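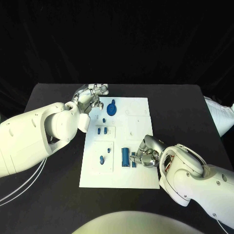

ワックスの塗り直しの前に、古いワックスは毎回はがす必要がありますか。

通常は洗浄だけで足ります。はがすのは、黄ばみや黒ずみが洗浄しても残るとき、または塗膜に段差が出たときです。

2026年5月19日　文：Judit Dudás

4. 床洗浄機 Gromex の準備とはく離作業

4-1 作業前の確認

1. 床材を確かめます。ビニル床タイルと長尺シートには使えます。無垢材、コルク、大理石には使わないでください。
2. 椅子やワゴンなど、動かせるものを部屋の外に出します。
3. 巾木とドア枠の下端に養生テープを貼ります。
4. 電源は交流100ボルトのコンセントから直接取ります。コードリールを使う場合は、コードを全部引き出してください。
5. 目立たない隅にはく離剤を少量たらし、5分置いてから白い布で拭きます。布に床の色が移ったときは作業を中止します。

注意：はく離剤はアルカリ性です。ゴム手袋、保護めがね、滑りにくい長靴を着用してください。酸性洗剤や塩素系漂白剤と混ぜないでください。

4-2 パッドの取り付け

1. 電源プラグを抜きます。
2. 本体のハンドルを立てて固定し、静かに後ろへ倒します。
3. パッド台の中心に黒パッドを合わせ、手のひらで全体を押さえます。
4. 本体を起こし、パッドが台からはみ出していないか見ます。

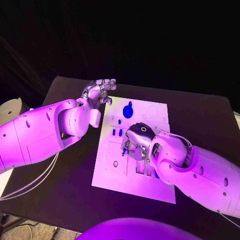

パッドが片側に寄っていると、始動したときに本体が横へ引かれます。その場合はスイッチを切り、プラグを抜いてから手順2に戻ってください。黒パッドは両面使えます。繊維が寝て目が詰まってきたら裏返し、両面とも詰まったら交換します。交換用は1枚2,286円、洗浄用の赤パッドとの組は3,251円です（いずれも4月改定後の税込価格）。

4-3 はく離剤の塗布とこすり洗い

1. はく離剤をバケツで薄めます。希釈倍率は容器のラベルに従ってください。
2. モップで奥から出口に向かって塗ります。一度に塗る広さは畳2枚分までにします。
3. そのまま7分置きます。途中で乾いてきた所には塗り足します。
4. 床洗浄機を低速で左右に動かし、前の列と半分ずつ重ねながら下がります。
5. 汚水をウェットバキュームで吸い取ります。
6. 水拭きを2回行います。水は1回ごとに替えます。

注：床がぬるつくうちは、はく離剤が残っています。ぬるつきがなくなるまで水拭きを繰り返してください。残ったままワックスを塗ると、乾いた後に粉をふくことがあります。

注意：壁際と柱の根元は機械で無理にこすらず、手持ちのパッドで仕上げてください。
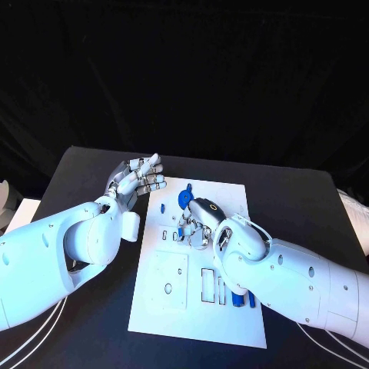
図4　白いボードと2本の白いアーム。奥は黒いカーテン。

4-4 片付け

1. パッドを外し、水が濁らなくなるまですすいで陰干しします。本体に付けたまま保管すると台の面が変形します。
2. 電源コードを湿った布で拭きながら巻き取ります。傷や硬くなった箇所があれば使用をやめ、Balogh の窓口に連絡してください。
3. 汚水は床の排水口に流さず、自治体の定める方法で処理します。

乾燥の目安と塗り方は第5章にあります。Zudcombe 製の樹脂ワックスを使う場合は、塗布量の表が別になります。

関連項目
・樹脂ワックスの塗布と乾燥時間
・赤パッドと白パッドの使い分け
・階段の滑り止めまわりの洗浄（Csaba Magyar）
・ウェットバキューム Ornlow のフィルター交換
・巾木に付いたワックスの落とし方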